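**Finger pads slipping on round parts, Jeton gripper**

**stirling_cell** wrote:

Bench cell, Jeton two-finger gripper on a Stirkau arm, black fingers, Mikkelsen wrist camera. The job is round items into a wicker basket. Since the pad change on Thursday I get a slow rotation of the part during the transfer. Grip force is at 70 per cent, open width unchanged. Fixed camera view during a transfer:
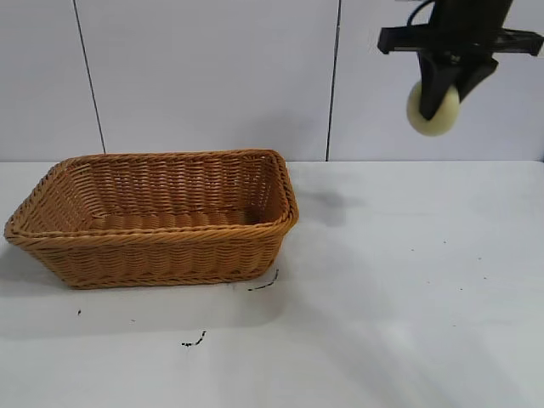 **Ukico_fan** wrote: Force is the wrong place to look. Re-zero the fingers first. New pads shift the closing point, and the controller still holds the old offset.

**stirling_cell** wrote:

Zeroed twice, same value both times: 284 counts. Finger bolts are at 3 Nm. What I have not done is clean the faces. The wrist camera shows white flecks on both fingers, more of a cluster on the left one. Could be scuffing, could be residue. 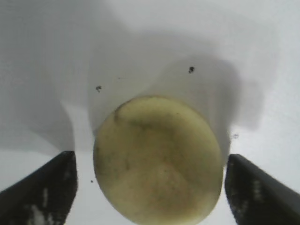
I can wipe them with isopropyl tonight, but I would like to know whether the pads need to cure first. The sheet says 24 hours and they had less than that before the first run.

**oddbolt** wrote: Then that is your fault. Leave it overnight, wipe, re-zero, run again. I would not touch the force until you have done so.

**Ukico_fan** wrote: Disagree on the cure. A soft bond lets the pad creep along the finger, and you would see the zero drift. His has not moved. I still suspect alignment. Close on a flat gauge block and check for light on either side.

**stirling_cell** wrote: No gauge block here, but I have a ground parallel. Will check with that before wiping, so I only change one thing at a time.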